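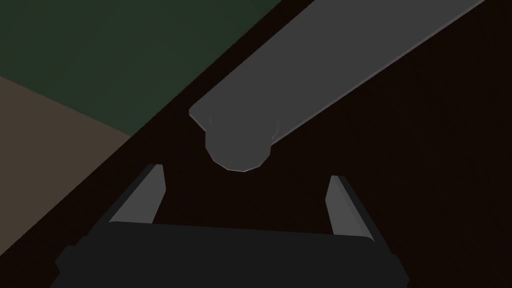 Gripper, fingers wide open.

CLURVILLE POTTERY STUDIO
Kiln room and glaze area: safety checklist with comments
Checked May 27, 2019
Marks used: OK / Watch / Fix

What a pleasure to do this one! The kiln room has had a proper spring clean and it shows from the moment you open the door. Please read the comments as well as the marks, especially if you load or unload.

1. GETTING IN AND OUT

Door opens fully and closes by itself: OK
Way to the fire exit clear: Watch
Floor dry and swept: OK
Warning sign lit when a kiln is on: OK

The exit route was clear today, but there were bags of clay just beside it and they do have a habit of creeping. Bags live under the wedging bench, please, even if you're only popping in. The new lit sign is brilliant, much brighter than the old card on a string, and you can see it from the far end of the corridor.

2. BIG KILN (MELINUS)

Outer casing, no dents or rust: OK
Lid hinge and catch: OK
Brickwork inside: Watch
Elements seated in their grooves: OK
Cuts out when lid is lifted: OK
Cable and isolator: OK
Firing log up to date: OK

This kiln has now done 103 firings since January and is still going beautifully. Full marks for the log, every line filled in, and lots of lovely notes on results too (keep those coming, the one about the celadon was very useful!). There is a hairline crack in the floor brick towards the back. It's shallow and I'd happily go on firing, but measure it at each empty and write the length in the log. If it reaches the wall brick, stop and leave a note on the board.

The bisque programme still has its hold at 540 degrees. Someone has asked whether it can be shortened to save time. Please leave it alone for now, we've had hardly any cracked pots this year and I'd love to keep it that way.

3. SMALL TEST KILN

Casing and door seal: Fix
Spyhole bung present: OK
Gap between kiln and wall: OK
Isolator labelled: Fix

The seal has come away along the bottom of the door. Test kiln is out of use until that's done and I have switched it off at the wall and hung the red tag on it. The isolator label has faded to nothing, so a new one can go on at the same time.

4. EXTRACTION AND AIR

Fan runs on both speeds: OK
Ducting joints tight: OK
Outside vent clear: OK
Filter changed: Watch

The Skinner fan is such an improvement. No rattle, no smell in the corridor during a bisque, and you can hold a conversation next to it. There are 2 spare filters left in the cupboard, so another box should go on the next order. Fan goes on before the kiln does and stays on until the kiln is cool enough to open.

5. SHELVES, PROPS AND TROLLEY

Kiln shelves free of cracks: Fix
Props stored in their trays: OK
Trolley wheels and brakes: OK
Heavy shelves kept at waist height: OK

I tapped every shelf and 3 of them gave a dull sound. They're outside by the skip and must not come back in, however good they look! The Fustent trolley rolls like a dream after its greasing. Brake on before you load it, every time, on both sides.

6. GLAZE AREA

Buckets lidded and named: Watch
Dry powders closed: OK
Dust masks in the drawer: OK
Surfaces wiped with a wet sponge: OK
Sink trap emptied: OK
Eyewash bottle in date: OK

Mostly super. One bucket had no name on it at all, a sort of mushroomy brown when stirred. If it's yours, please label it, and do tell us what it is, because the colour is gorgeous. No sweeping in here with a dry brush, please use the mop.

7. PERSONAL KIT

Heat gloves, no holes: Fix
Dark glasses for spyhole: OK
Aprons washed: OK
First aid box full: OK

One of the long gloves has worn through at the thumb. Pair taken out, new pair needed. Burn gel and plasters have been topped up.

TO DO BEFORE THE NEXT GLAZE FIRING

Replace heat gloves
Order filters
Move clay bags under the wedging bench
Put a fresh label on the test kiln isolator
Book the door seal repair

Tick each one off on the copy pinned by the sink and put your initials next to it.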